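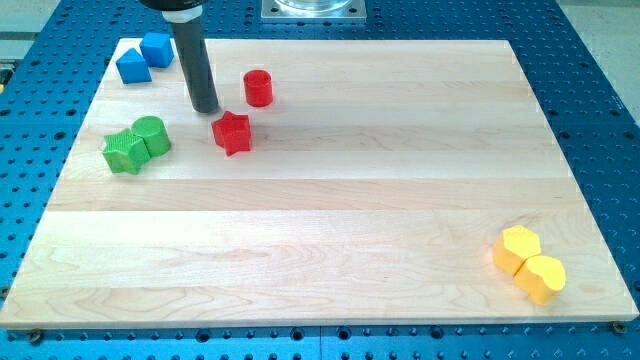
Plulico – Bauklötze auf dem Brett
Eine kleine Sammlung von Anordnungen mit farbigen Formklötzen

Liebe Leserinnen und Leser, schön, dass ihr hierher gefunden habt! Bevor ihr die Dateien herunterladet, nehmt euch bitte ein paar Minuten für diesen Text. Er ist etwas länger geworden als geplant, aber die meisten Fragen, die mich per Mail erreichen, sind darin schon beantwortet.

Worum es geht

Plulico sammelt Anordnungen von Klötzen auf einem Holzbrett: wer neben wem liegt, was zusammengehört, was vor oder hinter etwas anderem steht. Angefangen hat alles mit der Frage, wie Menschen eine Handvoll bunter Teile sortieren, wenn man ihnen keine Regel vorgibt. Die einen gehen nach Farbe, die anderen nach Form, und manche legen so lange um, bis es ihnen gefällt, und können hinterher gar nicht sagen, warum. Gerade diese Anordnungen mag ich am liebsten.

Enthalten sind 275 Anordnungen, jede mit einer kurzen Beschreibung in ganzen Sätzen und einer Tabelle der Lagebeziehungen. Für 60 davon gibt es eine zweite Beschreibung von einer anderen Person, die die erste nicht kannte.

Das Material

Die Klötze sind einfache Formen in kräftigen, einheitlichen Farben. Es gibt Würfel, dreieckige Prismen, Zylinder und Sterne mit fünf Zacken. Ein Klotz hat immer nur eine Farbe, und in den Beschreibungen heißt er auch so: blauer Würfel, blaues Prisma, roter Zylinder, roter Stern. Bei den Farbnamen haben wir uns bewusst kurz gefasst. Ob ein Blau nun königsblau oder doch eher kobaltblau ist, darüber kann man lange streiten, und wir haben lange darüber gestritten – am Ende steht in der Tabelle schlicht "blau".

Das Brett ist aus hellem Ahorn, aus langen Streifen zusammengesetzt, und liegt auf einer blauen Lochplatte. Die Maserung ist zart, aber vorhanden, und an den Fugen wird das Holz stellenweise etwas dunkler. Wer Farben automatisch auswertet, sollte das im Hinterkopf behalten. Auch das Blau der Tischplatte liegt recht nah am Blau der Klötze, die nur eine Spur tiefer gefärbt sind. Solange ein blauer Klotz auf dem Holz liegt, ist das kein Problem.

Wie die Beschreibungen entstanden sind

Links und rechts, vorn und hinten gelten immer vom Betrachter aus. Vorn ist die lange, nahe Kante des Bretts, hinten die gegenüberliegende, die durch die Perspektive kürzer wirkt. Ein Eintrag liest sich dann zum Beispiel so:

Der blaue Würfel liegt hinten links auf dem Brett. Das blaue Prisma liegt links vor ihm, mit der Kante nach oben. Der rote Stern liegt vor dem roten Zylinder und etwas weiter links.

Als "Gruppe" zählen wir Klötze, die deutlich näher beieinander liegen als beim Rest. Was deutlich ist, bleibt Ermessenssache. Wir haben es eine Weile mit festen Abständen versucht und es dann wieder gelassen, weil die Ergebnisse bei lockeren Anordnungen ziemlich seltsam wurden. Bei 37 Anordnungen steht deshalb in der Spalte gruppe ein Fragezeichen, und das ist so gewollt.

Aufbau der Dateien

anordnungen.csv – eine Zeile pro Anordnung, mit Nummer und Beschreibung
kloetze.csv – eine Zeile pro Klotz, mit Farbe, Form und Gruppe
lage.csv – Paare von Klötzen mit links_von, rechts_von, vor, hinter
zweitbeschreibungen.csv – die zusätzlichen Texte

Alle Dateien sind in UTF-8 gespeichert, das Trennzeichen ist ein Semikolon. Wenn Umlaute trotzdem komisch aussehen, liegt es fast immer am Import in der Tabellenkalkulation.

Bekannte Schwächen

Sortierungen nach Farbe kommen viel häufiger vor als solche nach Form. Der Stern wird auffallend gern weit vorn abgelegt, vielleicht weil er so hübsch ist. Beim Prisma fehlt in älteren Einträgen manchmal die Angabe, ob die Kante nach oben zeigt; seit der Überarbeitung im Mai tragen wir sie durchgehend ein. Anordnung 42 hatte vertauschte Seiten und ist inzwischen berichtigt. Wer noch eine ältere Fassung benutzt, lädt sie am besten neu.

Nutzung und Kontakt

Ihr dürft die Sammlung für Unterricht, Forschung und eigene Basteleien frei verwenden, wenn ihr Plulico als Quelle nennt. Über Korrekturen freue ich mich wirklich sehr, auch über ganz kleine! Schreibt bitte die Nummer der Anordnung dazu, dann finde ich die Stelle schneller.

Edin Georgiou
Stand: 21/07/2022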